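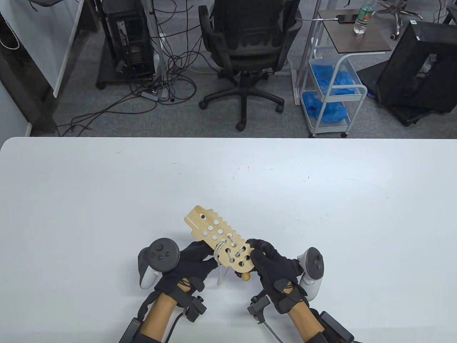 How do you start a lacing board so that the string does not come out again?

Tie the string to one of the lower holes with a double knot, pull the whole length straight, and only then begin to go in and out of the holes.

Lacing a wooden board, step by step
By Živko Kovačević
Updated Wed 3 July

A lacing board is a flat piece of wood with many holes and one long string. I use them with my daughter, who is four, and I also lace them myself in the evening when the television is boring. The steps below are for the type where the string is tied to the board at one end and has a small wooden piece at the other end. If your string is separate, read the part about the knot first.

What you need
The board
Its string, or a new one of the same thickness
Scissors
A little clear tape, only if the string has lost its wooden end

Step 1. Take out the old lacing
Please do not pull at the string from the middle. Find the wooden end and go backwards, one hole at a time, turning the board over each time. When you pull from the middle the loops become tight on the other side, and then you need a fingernail and a lot of patience. My wife uses a blunt wool needle for this and it works well.

Step 2. Check the knot
The knot should be in the lower part of the board, where the hand that holds the board can keep an eye on it. Pass the string through a hole, bring it round through the next hole, and make two simple knots on top of each other. Leave a short tail. I once cut the tail very close and the knot opened on the same afternoon.

Step 3. Stretch the string
Hold the board upright in one hand and the wooden end in the other hand. Move your hands apart slowly until the string hangs almost straight. With twisted string you will often feel that it wants to turn. Let the wooden end hang free for a moment, it will spin, and after that the string lies much more quietly.
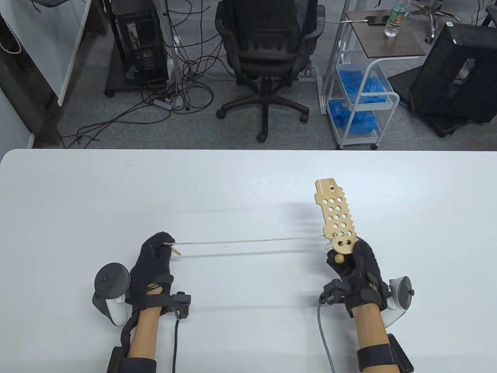 String stretched out between the small peg and the lower holes of the board.

Do this again whenever small curls come into the string, also in the middle of the work.

Step 4. The first row
Begin with the hole nearest to the knot. Push the wooden end through from the front, turn the board, and pull until the string lies flat on the wood. Flat is enough. If it is so tight that it makes a hard line, the next stitches will be difficult for small fingers.

Go up through the next hole in the same row, then down through the one after it. This is the running stitch, the same as in sewing.

Step 5. Crossing stitches
When the running stitch is easy, try to cross over the face of the board. Come up in one row, go across to the row beside it one hole higher, and go down there. Then come up in the hole directly opposite and cross back. The crosses look better if the same arm is always on top. Mine are mixed, as Taras Levchenko from the Nusmont toy library likes to tell me.

Step 6. Finish
Stop when there is still a hand's length of string. Pass it under the last stitch on the back and leave it there without a knot – next time you will be glad.

If something goes wrong
The string is stuck in a hole: push it back from the other side, do not pull harder.
The end has become like a brush: wind tape round it once and cut the tape at an angle.
One stitch is in the wrong hole: leave it if the child has not seen it.

For a replacement string I take cotton from the sewing shop in Visville. The very smooth nylon kind slides out of my knots, and I have stopped buying it.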